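Review: Skamholm desk, L-shaped, white
Written by Uldis Grigaitė, reviewed after 9 weeks of use

We bought the Skamholm to replace two folding tables in the room where we gather examples for our learning system. An operator guides the humanoid through a small job, for example bringing a bottle to the fridge, and we record the arms and the cameras together. Each recording is one example. The furniture has to stay exactly where it was, otherwise the examples from April do not match the ones from this week.

Assembly
It took Pendo Simiyu and me one afternoon. The drawings are clear, but two bags of screws had the same letter, and we had to compare them with the leg holes. The short part of the L can be mounted left or right. Decide this first, we had to turn ours.

Stability
Good. With the old tables, a light touch of the hand moved the top, and we threw away many recordings for this reason. The Skamholm stays in its place. The legs stand on flat feet which do not slide on our wood floor.

Surface
The white top gives a strong contrast with coloured caps and dark drinks, and our labelling is easier than before. Under a strong lamp it reflects a little, so we turned the lamp to the wall. Marks from rubbing can be seen. Kenji Mahmoud cleans them with a soft sponge and most of them go away.

Height
The height is fixed. For our robot it is fine. Verna Nakamura, who labels the recordings, would prefer it 4 cm higher for her own chair. The maker sells longer legs, but we have not tried them.

Shape
The inside corner is rounded, and this I like most. The robot can stand near the short part and reach the top without a sharp corner at its hip. We collected 200 examples of the bottle task in this position.
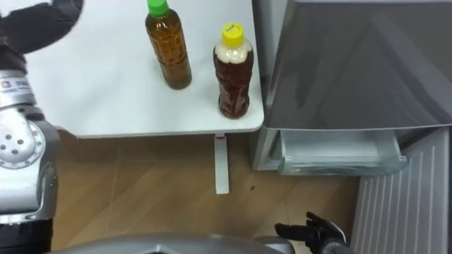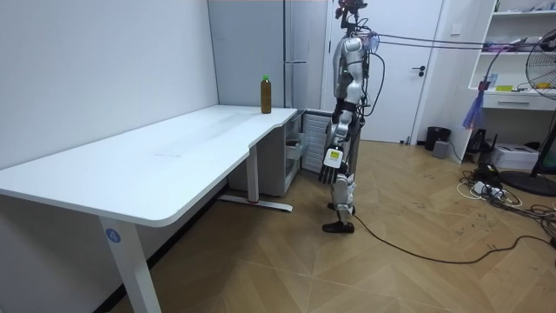
Price and delivery
More expensive than the Tavow desk we also considered, but the Tavow has a crossbar at the knees. Delivery was 2 days late and one box was open, with nothing missing.

I would buy it again, with the longer legs.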